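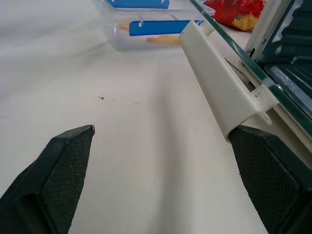 Knut reckons it's the handle that does it. Get a bot to pull a handle without dragging the whole oven off the bench and the rest is just carrying stuff around, he said, and then he went off to find the coffee.

So yes, I finally made it to the open day. Mon 23 April, posted by Cyrill Gasser. Typing this on the train with a dying battery so excuse the state of it.

The place is out at Fiscombe, past the tile warehouse. No sign to speak of. A bit of paper taped to a roller door saying MOK OPEN DAY with an arrow that pointed at the car park. I did two laps before I realised the car park WAS the way in. Bus was 40 minutes late as well, so I missed the welcome talk and most of the first demo. From what I gather I missed a fellow saying "exciting" a lot.

Mok, for anyone who skipped my last post, is a small outfit doing kitchen chores with robot arms. Kitchen chores for real kitchens, I mean, on a bench with things left lying on it. The oven they're working with is a little benchtop one, toaster oven sort of thing, glass door, white handle. Food container next to it with the blue clips, a couple of cracker type things in the bottom, a bag of snacks behind. Pretty much my own bench, if somebody wiped it.

The fingers are what I went to look at. Dark green, blunt at the ends, with this crosshatched grippy texture on the inside faces. I'd only seen them in the newsletter and had pictured something shinier. Let us handle a spare pair, which I didn't expect! Rough like fine sandpaper but with a bit of give. I asked how often the pads get changed. "When they stop working," said the woman on the desk. Fair enough.

Anyway the demo. They were doing the door in one session and the clip container in another, and I was there for the door. First go, the arm came in too low and sort of nudged the handle from underneath. Stopped. Backed off. Everyone very quiet. Second go it got hold and the door opened maybe a hand's width and then the whole oven started coming along for the ride, sliding over the table. Big laugh from the back. A bloke in a fleece walked up, pushed the oven back where it was and gave a thumbs up to the laptop.

Third go, lovely. Door all the way, let go, moved clear. Took ages. I'm not going to pretend it was quick, I could have made toast. But it was so careful about it, and I found myself leaning with it like you do when someone else is parking.

They did that over and over while we stood there. The laptop fellow told us they've got almost 4,000 tries at that door saved up, good ones and bad ones, and that the bad ones are worth keeping. Someone asked if it would work on a different oven. Long pause. "Some of them." I liked him for that. Then the same person asked about dishwashers and he just shook his head.

What I didn't know was how much the view from the wrist matters. There's a little camera up near the gripper and that's mostly what it goes on when it gets close. Which means glass is a pain – it looks through the door and sees the rack, or the edge of the glass catches the light and goes green, and it has to work out which bit is the bit you pull. White handle on a white table doesn't help either. I said why not put a strip of red tape on it, and got a patient look. The point is it has to cope without the tape. Right. Yes.

Lunch was sausages in bread, in the car park, in a wind. Knut had three. We got talking to a couple from Pemier who do warehouse gear and they were a bit sniffy about the whole thing, too slow, where's the money, etc. They move 225 boxes an hour with theirs, apparently. Boxes are all the same shape though, I said. They said that was the idea.

Knut is on their side more than mine I think. He used to look after the old Jokeck line, the one with the suction cups, and he says anything that has to look before it grabs will break your heart. We had a proper argument about it by the bins. He did admit he wanted one for his mum, who can't bend to the oven anymore, so I'm calling that a draw.

Afternoon was the container session. I only caught the start becuase of the bus. Those clips are stiff, the snap down kind, and I've broken a nail on the ones at home. The arm was lining up on the near one when I had to leave. Can't tell you if it got it open. If anybody stayed on, please say so in the comments, it's been bugging me since the station.

Few practical bits if you're thinking of going to the next one, which is in June, they hadn't picked the day:

Take the 51 bus, not the train shuttle. The shuttle drops you on the wrong side of the creek and there is no bridge where the map says there's a bridge.

Wear a jumper. The roller door stays up the whole day.

Stand on the left of the table, you get a much better look at the fingers. On the right you mostly get the back of the arm and some cables.

Ask questions during the resets, they're happy to chat then. During a run they'll answer but you can tell they're not listening.

Kids were welcome and there were a few. One little girl said thank you to the arm each time it let go of the door, and her brother was mortified.

I took a heap of notes on the pad material and how they cut it, will write that up seperately when I've had some sleep. Battery on four percent. My stop's next.

Recent posts
Fixing the squeaky drawer, part two
What I got wrong about suction cups
Knut's shed, before and after
Trip to the Pemier showroom (long)
Cheap bench lights, are they any good?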